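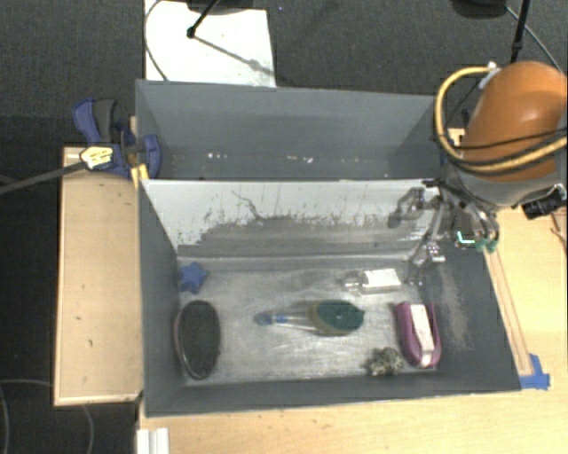 The numbers at Gastska were better than the share price suggests, one shareholder told the group waiting at the gate, and he had bought more in January at 446. Another said she would hold until the Ima plant was paid off.

The investor visit began at 9:30 with 100 of us split into two groups. Management kept the presentation short. Orders for the half year came to 1,753, up from 1,263 a year earlier, and most of the increase was from repeat customers. Margins slipped a little on freight costs – the finance team expects that to ease by spring.

The Rungrueang supply contract took up most of the questions. It runs two more years and has no price cap. Management would not say whether talks on a renewal had started.

We then walked through shipping and the test hall, which was louder than I expected. Lunch was sandwiches.

The stock closed up 2% that afternoon on light volume. I kept my position as it was and will look again after the next quarterly report. Parking is on the north side if you go next year.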